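Spent the day at the Wistimura open day in Brelthorpe. I said I'd write it up for those who couldn't get a place, so this will be a long thread. Notes as I made them, tidied a bit on the train.

Wistimura is the group that teaches robot arms to handle cloth. Folding, picking up, laying flat, that sort of thing. They've done an open day before but this was the first with a sign-up for hands-on slots. I got one of the later ones.

Getting there: the 3 bus from the station stops at the bottom of the lane. Ignore the map on the invitation, it sends you to the old entrance. Go past the tyre place and ring at the second door. Sign in on paper, sticky name badge, phone numbers for the fire list.

Joon-young Hyun gave the welcome. Short, which I liked. He went over why cloth is hard for a robot. A box is the same shape every time you pick it up. A tea towel never is. You can't hand the arm one model of a tea towel and leave it at that.

Their answer is lots of examples done by people. You hold a gripper in each hand, do the job yourself, and the recordings are used to train the arms later. So most of what we saw was people doing chores slowly with plastic hands.

The count on Joon-young's slide was 1,564 recordings of cloth tasks kept so far. "Kept" means they passed checking. He didn't have the number thrown away to hand and said he would rather not guess. Fair enough.

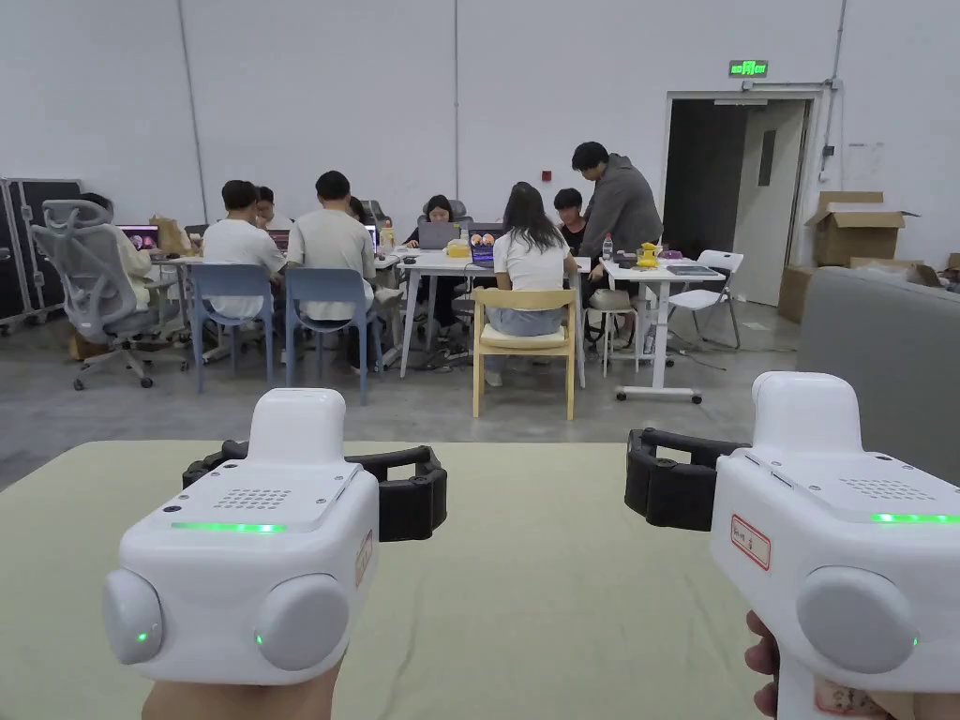
The hand-held grippers come in pairs and you're meant to learn them as a pair. My first five minutes were spent closing the wrong one. Both have a green light strip across the front and a black strap looping back from the top, and you take hold underneath, so your wrists end up at an angle you wouldn't choose. The practice surface is pale green and padded, which is kind to your knuckles. The team get on with their laptop work at the tables a few steps away and take no notice of you, and I was glad of that.

Valentin Vasseur looked after the hands-on slots. His instructions in full: go slower than you want to, don't talk with your hands, and if you drop it, carry on. Dropped items get sorted out at the checking stage. He says people stop dead when they drop something and then the recording is no good for anything.

Two goes each. My first was awful. On the second I got a cloth in half with the corners more or less matching, and I was told it was "usable, maybe". I'm taking that.

Someone asked Valentin why not wear gloves with sensors in and use real fingers. He said they had tried it. The arm they're training has two fingers and yours has five, so half of what you do with a glove can't be copied. With the hand-held tool you've only got what the robot has got.

It does change how you work. I kept wanting to smooth the cloth out with my palm and there's no palm to do it with. You have to drag it flat by an edge or shake it. By the end I was pulling from the fold, the way the regulars do.

Ľubomír Murín did the session on the camera side. The grippers carry their own wide view, so what the computer gets is a close look at the fingers with the room bent round the edges. He put a few on the screen and talked through what they look for.

Main thing is whether the fingertips and the cloth can both be made out at the moment of closing. If your other arm swings across, out it goes. If the cloth is bunched so high that it fills everything, that usually goes as well. He was more relaxed about mess in the background and said they'd like more of it. 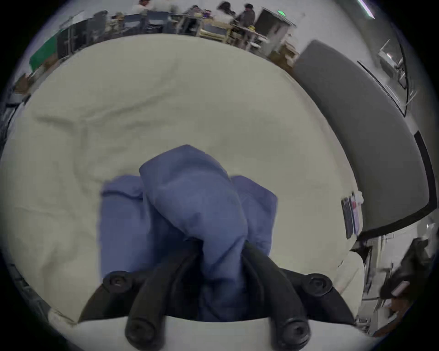
Blue cloth in the grip, on the cream padding. Four screws holding the fingers.

I asked about the fingers because they look very plain. Ľubomír said plain is the point of them. Earlier ones had a rubber tip from a supplier called Texier and it picked up lint until it wouldn't grip. I didn't catch what the present ones are made of, so don't ask me.

They can be swapped with an ordinary hex key. I had a go at that too and can confirm I'm better with a hex key than with a gripper.

Soft surfaces came up a lot. On a hard table you can press down and slide. On something padded the whole thing sinks and the cloth goes with it, and you end up pinching both. Ľubomír wants plenty of that in the recordings. Most washing in real houses gets dumped on a bed, he said.

Then lunch. Cheese rolls, crisps, decent coffee. There's a tap for filling bottles by the toilets but it runs warm.

After lunch was the talk from the Karkivton people, given by Aurélien Lefèvre. They run a commercial laundry and have been looking at arms for sorting. He was the most doubtful person there and I found him the most useful.

His numbers, from his own site: a trained sorter gets through 20 items in the time their trial arm managed 2. He doesn't need it to match a person. He needs it to run through the night without anyone having to come in and untangle it, and so far it hasn't.

He was also clear that sheets are the easy part. What beats it is anything with a lining or straps. Aprons, he said, are a menace. The trial arm would pick up one apron and bring the next four along by the strings.

Q&A was chaired by Brock Robichaud, who kept it moving. Good question from a care home manager about whether any of this would help people with weak hands dress themselves. Joon-young said that's a different problem, with a person inside the clothes, and they aren't working on it. I'd rather hear that than a vague yes.

Another was about jobs. Aurélien said he has trouble filling the night shift as it is. A woman near the front said that might be to do with what the night shift pays. He said yes, partly. Brock let that one run a bit, and rightly.

I asked who owns a visitor's recording. You sign a form before your slot, they keep the gripper footage, and you can ask for it to be deleted up to the point where it goes into training. After that it can't be pulled out. Read the form properly. It's two sides and the bit you want is on the back.

Things I'd change: the hands-on slots ran late and the last few people only got one go. The afternoon talks had no microphone. And the sign-up sheet should say that you stand the whole time, as one man with a bad hip had to sit his out.

Things I'd keep: the team carrying on with their normal work while we were there, and being able to wander over between talks and ask. I got better answers that way than in the Q&A.

For those asking in replies: it's free, over-16s only, and there's a ramp at the second door. Parking is poor. They're hoping to do another in spring and the mailing list gets told first.

Slides are going up once Brock has them from everyone. I'll add the link to this thread when he does. My arms ache.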